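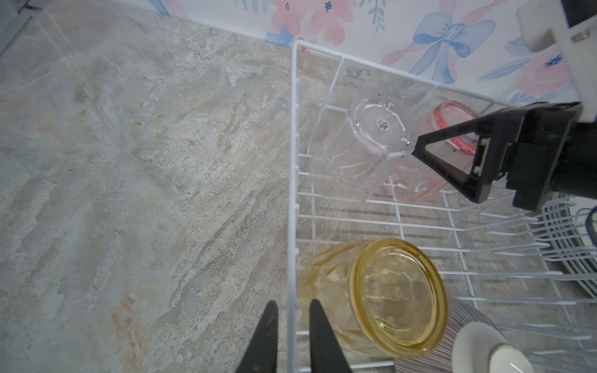

Chapter 5
Teaching a Gripper to Be Gentle

Every builder I have ever shared a bench with gets to the same happy evening sooner or later. The arm is bolted down, the joints go where they are told, the fingers open and close on command, and somebody says, "Well, let's have it pick something up!" Up to this point in the book we have been kind to ourselves and used foam blocks, which forgive nearly everything. Now we are moving into the kitchen, and a dish rack is a far less forgiving place to work. Look at the clear plastic cup lying on its side with a black finger just touching it. The walls are faceted, the light runs all over them, and there is a pink-tinted tumbler lying right behind, so that one see-through thing is sitting on top of another as far as the camera is concerned. Add the amber glass with its diamond pattern, and the white wires running underneath everything, and you have most of the trouble this chapter is about in a space no bigger than a dish rack.

I should say a word about how I came to care so much about cups. My first kitchen arm, which I called Rillow (after a street I used to live on, if you must know), was built on a closet shelf with a borrowed drill and a great deal of optimism. It had one speed for closing its fingers, and that speed was all the way. Foam blocks never complained. The first party cup I gave it folded up like a paper fan, and I remember standing there with the thing in my hand, wondering how I had managed to spend a whole winter on elbows and shoulders without giving one serious thought to fingertips. Natnael Ambaye, who kept the bench next to mine in the Moschos workshop, picked up the pieces and told me to go and hold an egg for a while. I thought he was teasing me. He meant it, and I'll be asking you to do the same before we are through.

So what happens when you hold an egg? You reach, you touch, and then there is a short pause in which your fingers find out what they have got. You squeeze only as much as you need to keep it from slipping, and if it starts to slide, you squeeze a bit more. All of that is over before you notice you have done it. A gripper can be taught a fair copy of the same habit, but you have to take it apart into steps and write each one down, and the writing down is slower and more interesting than most people expect.

We will begin with contact. A finger that has touched something and a finger that has merely arrived where it was sent look very much alike from across the room, and your program needs a way to tell them apart. The simplest way is to watch the current going to the finger motor, and the Skakden driver board we wired in Chapter 2 already reports it. You will log up to 2000 readings during a single slow close, plot them, and look for the place where the line begins to climb. Please do this by hand the first few times, with a pencil if you like. I still do it whenever I put on a new set of fingers, and I nearly always learn something -- usually that I have left a screw loose.

From there we go on to the approach, meaning the path the fingers take on their way in. On an open table you can come at a cup from almost anywhere. In a rack you have upright tines to get past, and neighbors leaning on neighbors, and a nudge given to one glass has a way of being passed along to the next. If your build has two arms, as the larger Grusetton plans do, you will also have to decide which of them has the right of way.

Before you read on, set up your own practice rack. Any wire one will do. Put in two plastic cups and leave the good glasses in the cupboard for now. Lay both cups on their sides, pointing in different directions, and set your closing speed to the lowest value the board will accept. Keep the power switch where your free hand can reach it. Then go find that egg, hold it for a minute or so, and write a few lines in your build notebook about what your fingers did. We will need those notes in Section 5.1.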